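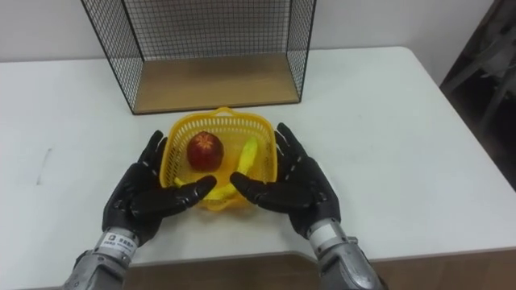

Brinilus: progress report to the Trandulen fund
18th April
Prepared by Ea Lauritsen

What we promised

In February we told you we would find out whether a two-handed robot learns a household task better from many quick demonstrations or from fewer, slower ones. We also said it would be simple. One of those statements has held up.

Data so far

We have 652 demonstrations of the basket task against a target of 2,000. Ramiro Nieto recorded most of them and no longer buys bananas for pleasure. The task goes like this: fruit in a yellow plastic basket, basket in front of a mesh shelf unit, basket ends up on the shelf. Of the total, 300 are slow demonstrations, with a deliberate pause before contact. The rest are at normal speed.
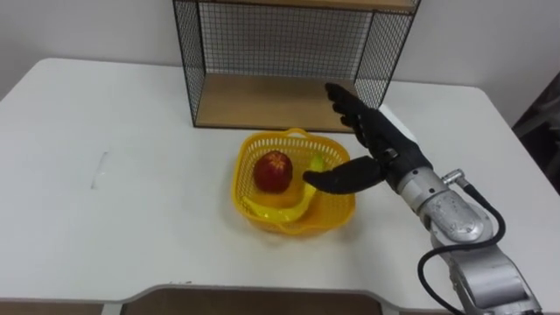

Results

The policy trained on the 300 slow demonstrations beats the one trained on all 652. We retrained both, hoping for a less awkward answer, and got the same one. Our best guess is that the fast recordings blur the moment when the fingers settle around the rim, so the policy learns to arrive with confidence and no particular plan. Yellow fruit in a yellow basket is hard on the vision side too. The apple gives us very little trouble.
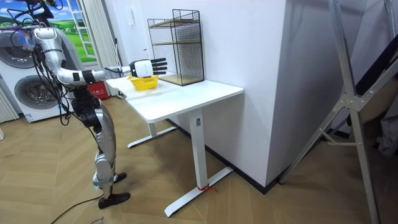 Next period

The Oltholm site repeats the comparison with a different basket. Brøndum gets the trained policies and 12 held-out layouts. We ask to lower the 2,000 target and spend the hours on slow recordings. Ramiro supports this, though he has asked for pears.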